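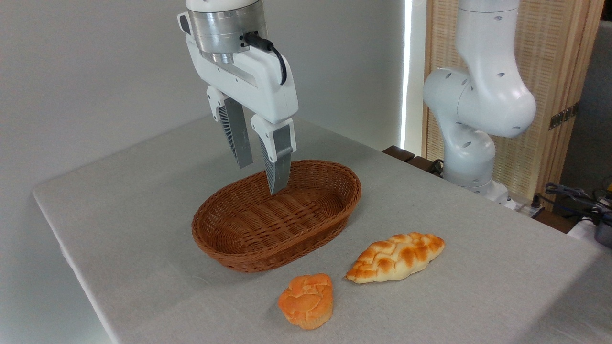 Yupin Thepsuriya asks whether bread may go straight from the cooling rack into a basket, or whether it ought to wait. It ought to wait. A loaf that still holds heat gives off steam, and the steam collects wherever the crust touches the weave. Leave small rolls on the rack for at least 20 minutes and allow a large braided loaf to cool completely.

## Serving bread from a basket

Residents of Geltham House who use the shared dining room are asked to observe the following when setting out bread.

**Choosing the basket.** An oval basket suits a long loaf. Set the loaf along the length of the basket and put round buns at the ends, where the curve holds them. A braided loaf should lie with the plaits facing up; the ridges are brittle when well browned and break off if the loaf is turned over. Do not stack anything on top of it.

**Lining.** Use a clean cotton napkin, large enough to fold over the bread. Paper napkins tear and stick to glazed crusts. Napkins used for bread are kept in the second drawer of the Panyasiri sideboard, apart from the table napkins, and are washed without fabric softener.

**The table.** Lay the cloth before the basket is filled. Crumbs fall through a woven base each time it is moved, and a light gray cloth shows them less than the dark blue ones. Shake the cloth outdoors after the meal. Please do not shake it over the Ovgate stairs.

**Slicing.** Cut braided bread on a board with a serrated knife, using long strokes and very little pressure. Never cut inside the basket. Buns with a cracked or layered top are better pulled apart by hand.

## Care of wicker

- Turn the basket upside down and tap the base firmly to clear crumbs.
- Brush along the weave with a soft, dry pastry brush, paying attention to the angle where the wall meets the bottom.
- For sticky marks left by a glaze, wipe with a cloth wrung out in warm water and a drop of dish soap, then with a second cloth in plain water.
- Dry in moving air for 4 hours. Keep away from radiators, which make the strands split.
- Do not soak wicker or place it in the dishwasher.

A basket with a broken strand should be taken out of use until the end has been trimmed flush. Lifting by the rim with both hands prevents most breakages.

## Leftover bread

Bread may stay in the basket, covered, for the length of a meal. After that, wrap it and move it to the bread bin, where it will keep for 2 days. Anything older should be sliced and frozen. Write the contents on the bag before it goes into the freezer.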